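Visit report: Grostanlow kitchen handling lab, Gandcombe site

Prepared for the internal working group on sharp-object tasks. Visit made in May, one half day, starting at 9:30 a.m. Host on site: Ye-rin Ma, responsible for task rules and operator training.

## Purpose

Our own task rules for blades were written before we had a second workcell, and they show it. They cover lockout and glove use in detail and say very little about what the arm may do once a knife is on the counter. Grostanlow has run household manipulation tasks at Gandcombe long enough to have revised its rules twice, and agreed to let us read the current version and watch a session. Mastarden, which supplies the arm mounts to both sites, arranged the contact.

## Site and layout

The lab is on the ground floor, behind a badge door. It holds three kitchen bays and a control desk. Each bay has a counter, a wall panel behind it, and a floor line marking the reach of the arm plus a margin. Visitors stay outside the line whenever the arm is powered. We were given the site briefing, signed the log, and were shown the emergency stops before anything else. There are 2 stops per bay: one on the counter front and one at the control desk. Both are tested at the start of each shift, and the test is entered in the bay log with initials.

Bay 2 was out of service for a joint replacement. Its stops had been tested and logged anyway. Ma said the rule applies to the bay, and a stopped arm is no reason to skip a line in the log.

## The rule set

The document is called the Chambi rules, after the project that paid for it. It has 110 numbered items, of which we were allowed to copy the section on blades. Items are short. Each states one requirement and names the person who checks it. There is no risk scoring in the operator copy; that sits in a separate file kept at the control desk.

The main points of the blade section:

- A blade is placed by hand with the arm in hold. The operator steps back over the line before hold is released.
- One blade per bay. A second blade goes back in the locked drawer before the session starts.
- The knife lies flat on a board. It is never leaned on a bowl, a pot, or the wall panel.
- The handle faces the arm base at the start of every trial.
- First contact is with the handle. Contact between finger and blade ends the trial.
- The approach is made with the fingers open, and closing speed is limited until the grip is confirmed.
- No handover of a blade to a person, in any trial, with or without gloves.
- Ceramic and coated blades are treated the same as bare steel.

The last item was added in the second revision. Operators had been handling light-colored coated knives more casually than steel ones, and two entries in the incident log came from that. Neither involved an injury.

Our rules have nothing on handle direction. Ours also allow a handover with a blade guard fitted, which Ma considered a mistake. Her objection was that guards get left off, and a rule that depends on a removable part needs a check of its own.

## Session observed

We watched a pick-and-place session in bay 1 from the control desk, with the wrist camera view on the left monitor. The operator read the setup checklist aloud and a second person answered each line. This took longer than I expected, and no line was skipped. Hold was released only after the second person had repeated the word "clear."

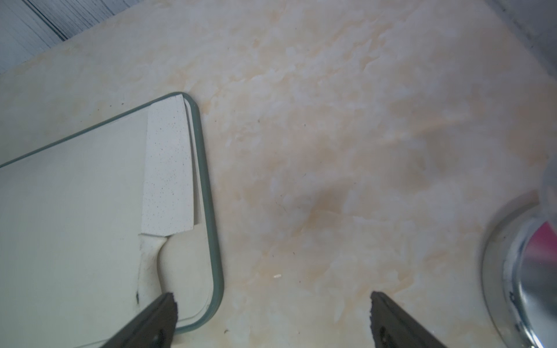
*Wrist camera view, bay 1: knife flat on the board with the handle toward the gripper, fingers apart.*

The approach phase is where the Chambi rules differ most from ours. We define a safe approach by arm speed alone. Grostanlow defines it by speed, finger opening, and what lies under the fingers, and the operator must be able to judge all of these from the wrist view without leaning over the counter. If the view does not show the handle clearly, the operator calls hold and the arm goes back to its start pose. Calling hold is logged but is not counted against the operator or the trial.

I asked about other objects on the counter. The rules permit them, as a bare counter is a poor stand-in for a kitchen, but anything within reach of the arm has to be named on the setup sheet. Loose items that could roll are not allowed in blade trials. Crumbs and other small debris are covered under cleaning, and the counter is wiped between blocks, not between trials. Ma would like to tighten this. Her concern is debris under the board, where it can let the board rock.

Boards are checked for movement by hand before the first trial of a block. There is a pass mark on the setup sheet but no force figure, and two operators told me they press with different amounts of effort. This is a weak point, and the site knows it.

## Records

The incident log for the current revision held 732 trial entries in the blade category at the time of the visit. Of these, 3 were ended for finger contact with the blade. Each had a one-page note attached with the wrist view, the setup sheet, and the operator's account. The notes are plain and readable. None assigns blame, and all end with either a change to an item or the words "no change."

Gripper fingers are inspected at the end of each shift for wear at the tips. Worn fingers may be used for soft goods but not in the blade category. The limit is judged against a reference pair kept in a clear case at the control desk. I compared the reference pair with photos of ours on my phone, and at least one of our left fingers would fail.

## Items for our own rules

1. Add handle direction to the setup sheet.
2. Remove the handover exception for guarded blades.
3. Define approach by speed, finger opening, and wrist view, with hold as the default when the handle is not clear.
4. State that coated and ceramic blades get no relaxation.
5. Keep a reference pair of fingers at each cell. Mastarden can supply these with the next mount order.
6. Test stops on idle cells as well as active ones.

Open point: board movement. Neither site has a figure. Ma is willing to run a joint trial with a spring gauge if we send one of our boards. Shipping form is with purchasing.

The copied blade section is in the shared folder under Chambi, read only. It may not be passed outside the working group.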